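Hudec Lab Course, Unit 3
Teaching by Hand and by Remote
Handout to read before your first turn at the arm

Welcome to my favorite unit! Up to now you have told the arm where to go with numbers. From here on you show it, and the arm keeps a record of how you did the job. Forks and spoons are the material, and I promise you will never look at a kitchen drawer the same way again.

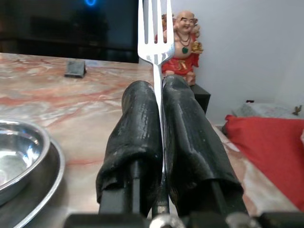 Tane Tapsell

There are two ways to give a demonstration. In hand guiding you hold the arm itself and push it through the motion, while the joints go slack enough to let you. In remote control you stand back and drive it with the Brellska hand controller. Hand guiding feels natural within a minute or so, but your own hands and sleeves get into the camera views, and the learner may lean on them. Remote control is slower to pick up. It does give clean views, and that's why most of our recordings are made that way.

A demonstration is one full try at the task, start to finish. For every time step we store the joint angles, the finger opening and the camera pictures. The 2 February 2021 set, which you will train on, holds 289 demonstrations. Mayu Kawaguchi went through all of them and marked the ones with long pauses, so look for her notes in the folder (they are great reading).

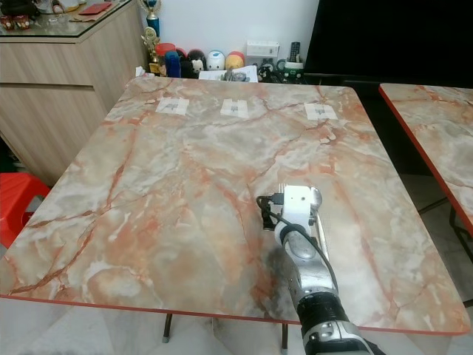 Should I start over if I make a mistake partway through?
Keep going if you can fix it smoothly. A missed grasp followed by a good second try shows the learner how to recover. Start over only if the item is out of reach or you have lost track of what you were doing.

Now, about grasping thin metal. A fork lying flat gives the fingers very little to hold. Come down slowly, line the fingers up across the handle, and close once. Please don't nibble at it – opening and closing over and over gives the learner a string of half grasps to copy, and it will copy them faithfully! Soft finger covers help a lot here, as they bend around the handle.

Once you have it, lift first and then travel.

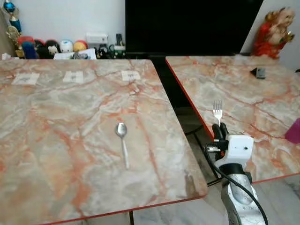

Speed matters more than people expect. New drivers rush the easy stretch through the air and then creep over the last bit, so one recording ends up with two very different paces. Try to move as if you were handing something to a friend. A run in the Ellon exercise may be up to 734 time steps long; anything over that gets trimmed by the loader, and you'd lose your ending.

Vary your starts too. Shift the item a little, turn it a little, begin with the arm in a new pose. If 100 runs all begin alike, the learner has seen one beginning.

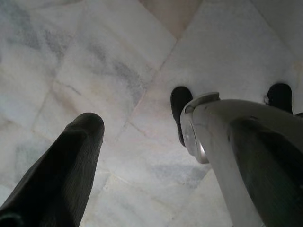
The wrist view deserves a word of its own. It moves with the hand, so small changes in wrist angle change everything it sees. Play back one of your runs in that view alone and ask whether you could do the task from it. I love this exercise, and it has changed how I drive.

To hand in by the March lab:
Your own demonstrations, in the Pundenbridge folder
A half page on which runs you threw out and why
One run you are proud of, with the file name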